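Print this page | E-mail this to a friend

Slow Water, Long Evenings: A Week on the Pletden

If you drive north out of Irkirent with the windows down, you smell the river a good while before you see it. It's a green, weedy, slightly muddy smell, and for those of us who grew up going to the lake with our grandparents it does something to the shoulders. Mine dropped about two inches. I had a week, a rented canoe and a cooler full of sandwiches, and I wasn't in any hurry to get to the end of either the river or the sandwiches.

The Pletden runs 61 miles from the dam at Shek down to the big marsh at Nanen, and most of it moves at the pace of a person out walking a dog. There are two spots where you'll want to get out and carry, both of them short and well marked, and the rest you can manage with a paddle across your knees and a hand free for the sunscreen. Families do it in pieces. Siu-fong Mak, who rents canoes and kayaks from a blue shed below the dam, told me that most of her customers only go as far as the first sandbar, eat lunch, swim, and call her to come get them. "They come back so happy," she said. "I don't try to sell them the rest."

I did want the rest, though, so I went on – past the sandbar, past the old rail bridge with its swallows, and into the long wooded stretch where the campsites are. These are simple places, a fire ring and a flat spot and an outhouse up the hill, and they go for very little money if you book ahead. In September you can often have one to yourself. I caught two smallmouth bass before supper and let both of them go, mostly out of laziness, and ate another sandwich.

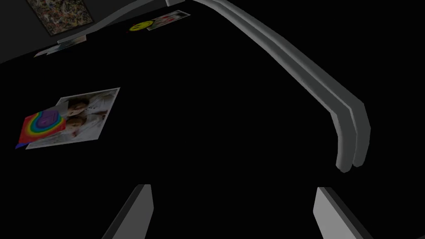 Yuk-lan Chow thinks I've got the season wrong. June is the month for the Pletden, she told me over pie at the diner in Nanen, when the water is up and you can slide right over the gravel bars that had me climbing out and dragging the canoe like a stubborn mule. She has a point about the gravel. She also says the walleye bite better then, and that anyone who tells you otherwise is selling a cabin in the fall.

Still, I'd go back in September tomorrow. The mosquitoes are mostly done, the mornings are cool enough for a sweater, and by ten o'clock you're down to a T-shirt again. The maples along the lower bends had just started to turn, one branch here and there, and I spent a whole afternoon drifting under them getting nothing done at all!

If you'd like a real bed, the inn at Nanen has a porch facing the marsh and a breakfast that will hold you until late afternoon (ask for the potatoes). Bring binoculars for the herons, and leave a dry pair of shoes in the car.

Last updated: September

Print | E-mail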